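Clavdale workshop, garment bench notebook
June 26, 2025
Entry by S. Zupan. Haris to read before he reorganises anything.

Hanger day. I had hoped to be past hangers by March, and I have the old page with "hangers, final" underlined to prove it.

Where we'd got to: the teal T-shirt goes on the pink plastic hanger and stays there. It has done so all week without complaint. The plastic has a bit of grab to it, the shoulders are the right width for the shirt, and the crew neck opens wide enough that you can feed the whole thing in from the top if you're feeling lazy. Label ends up at the back where it belongs. I've stopped writing it up because there is nothing to write.

The lavender one is another matter. It's a soft, ribby knit and it behaves like something poured. Hang it by one shoulder and the other shoulder leaves. The wooden hanger is nicer to look at and nicer to hold, and I maintain it's the correct hanger for a knit, but the arms have been polished by years in somebody's hall cupboard and the fabric slides straight down the slope.

Things tried this morning, in order of declining dignity:

Bottom-up. Gather the body, push the hanger up through the hem, hook out through the neck. Works on the bench. Hopeless at the rack, where there's no room to gather anything and the hem ends up on the floor.

Neck first. Near arm in through the collar, then the far one. Stretches the neckline, which Haris has opinions about. He's right, though I've only written that down here.

One shoulder, then rest. Get the first shoulder well past the end of the wood, pinch the fabric at mid-chest so it can't creep, then bring the second side over. Slowest of the lot and the only one I'd do again. 8 minutes for the first go, including the part where I looked for my glasses.

Rubber band round each end of the wood. Holds beautifully. Also leaves a ridge in the knit that makes the shoulders look startled. Took them off.

Haris wants velvet-covered hangers from Juvent. I've seen the quote. For 228 dollars I will hold the shirt up myself.

Rack notes: the silver one still leans slightly to the left after its trip to Pidbridge and back. Shimmed it with folded card. Leave the card alone, it is structural now. Teal stays at the back on the rail so there's a known-good shirt to compare colours of misery against.

Floor wants wiping before the next round. The white shows every bit of lint, and the lavender sheds.

Wooden hanger and the lavender knit, with the teal on its pink plastic behind:
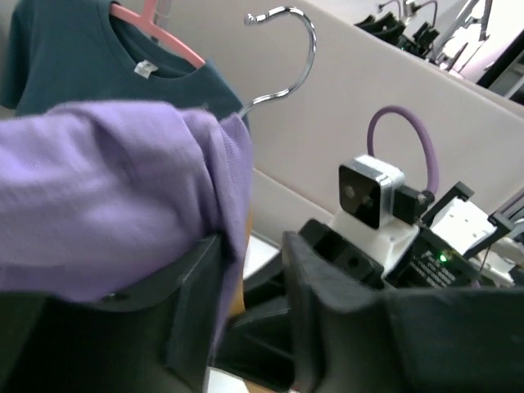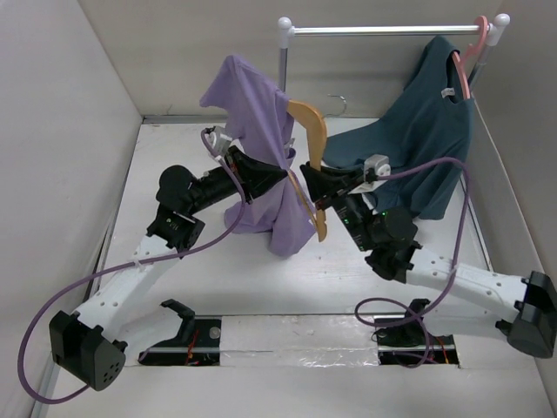

To do

Sand the ends of the wooden hanger, very lightly, 2 passes with the fine paper and stop there. Last time I kept going and made a smaller hanger.

Mark the middle of the wood in pencil so we stop guessing where the neck sits.

Wash the lavender before anybody decides it's the fabric's fault. Cool, flat to dry, and not over the radiator, Haris.

Find out whether the knit is the same width at both shoulders. I laid it flat and got a different answer each time, so someone with more patience should have a turn with the tape.

Return the box of wire hangers to the Stojanović garage. They came in with the chrome ones and have since tied themselves in a knot. Keep 3 of the chrome, they're handy for trousers.

Haris, if you do get to the second-shoulder business before I'm back, write down which side you started from. My notes say "the left" and I've no idea whose left I meant.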